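調味料ラックと黄色いお皿のこと

5/10(水)

急いで書く。あと15分で出ないといけないので、誤字あったらすみません。

連休中にやるやる言ってた食器と調味料の整理、やっと手をつけた。きっかけは醤油。うちの棚、奥行きが深すぎて、奥のびんが完全に化石になる。先月は同じ醤油が三本出てきた。三本。全部開封済み。なんで。

で、棚の中に並べるのをやめて、よく使うものは台の上に出してしまうことにした。見えるところにあれば二重に買わない、はず。

ラックはKameoで買った黒いワイヤーのやつ。2,140円。最初はDoucetの木のスパイス棚が欲しくて、カートに入れたり出したりを11月からずっとやってたんだけど、木は油がしみそうだし、そもそも高いし。ワイヤーなら丸洗いできる。見た目はまあ、普通。普通でいい。

組み立ては説明書なしでいけた。脚の向きを一回まちがえて、ガタガタするなーと思いながら五分くらいそのまま使ってた。気づいてよかった。

置き場所は左の奥。手前だと作業するとき肘が当たる。右の奥も試したけど、トレーを置くと窮屈で戻した。

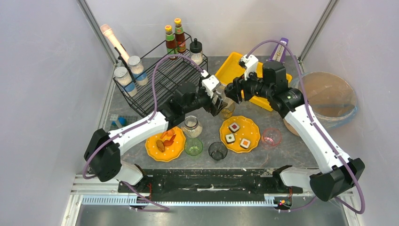
黄色いキャップのソース二本はラックの上。となりが黒いキャップのスクイズボトル。

ソースはキャップの色がそろってるだけで、なんとなく片づいて見える。ずるい。中身は全然そろってないのに。スクイズボトルはCustowの詰め替え用で、882円。ノズルが細いので、ドバッと出ないのがいい。ただし洗いにくい。細いブラシ持ってないと詰む。買う前に言ってほしかった。

ガラスのコップ類は今回だいぶ減らした。欠けてるの、もらったけど使ってないの、何かの景品。小さい琥珀色のだけは残した。麦茶には小さいし、お酒も飲まないし、用途は特にない。でも光にかざすときれいなので。そういうのが一個くらいあってもいいことにする。

あと黄色いトレー。これは本当によく働く。朝ごはんのものを全部のせてテーブルに運んで、食べ終わったらまた全部のせて戻す。往復が一回で済む。前は四往復してた。寝起きの四往復はつらい。

お皿の話もしておく。

水玉のお皿、Biditzのセールで買った。ふちが波になってて、地の色がオレンジっぽいような黄色っぽいような、昼と夜で違って見える。母には「幼稚園みたい」と言われた。否定はできない。でもパンをのせると急にかわいくなるんですよ。白いお皿だとただの食パンなのに。

難点は、波のふちがあるせいで重ねると微妙にずれること。向きを合わせればきれいに重なるけど、急いでるとき向きなんか合わせてられない。結局ずれたまま積んで、地震きたらどうしようと思いながら寝る。立てて収納するスタンド、探し中です。おすすめあったら教えてください。条件は、幅をとらない、洗える、3,000円以下。
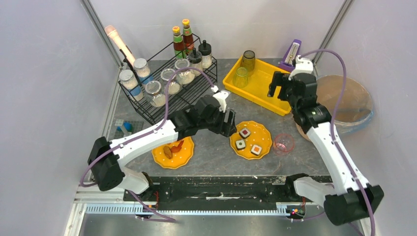
銀色のふたのガラスびんは、もともと全部ばらばらの袋で持ってたもの。輪ゴムで口をしばって、輪ゴムが切れて、棚の中が粉だらけ、というのを何回もやった。びんに移すだけでこんなに平和になるとは。もっと早くやればよっかた。

ただ問題がひとつ。白っぽい粉はびんに入れると見分けがつかない。塩、砂糖、片栗粉、ベーキングパウダー。今のところ塩と砂糖は指でなめて判断している。片栗粉はきゅっきゅっとする音で判断。原始的。ラベル貼ればいいのはわかってる。わかってるけど、ラベルを書くペンが見つからない。次はペンの整理かもしれない。

前によく読んでたDitte Dalsgaardさんという人のブログに、粉ものは日付だけ書いておけばいい、中身は見ればわかるから、とあって、わたしは見てもわからないので両方書くことにします。油性で。ふたに書くとふたが入れ替わったとき終わるので、びんの本体に。一回終わったことがある。砂糖のつもりで塩を入れた卵焼き、あれは本当にひどかった。弟は黙って全部食べた。えらい。

ポンプ式の黒いキャップのボトルも二本まとめて上の段に置いてみたけど、これは様子見。押すときに片手で押さえないとラックごと動きそうで。下にすべり止めを敷いたらましかも。百均に行く用事ができた。

残ってるのは、

お皿スタンド
ラベルとペン
すべり止めシート
細いブラシ
醤油三本をどうにか使いきる

醤油はとりあえず煮卵を作る。鶏も煮る。たぶん今週ずっと茶色いごはんです。煮卵のレシピは前に書いたのがあるはずなんだけど、探すひまがないのでまた今度リンクします。

もう出ないと。続きは週末に。引き出しの中は見なかったことにしてあります。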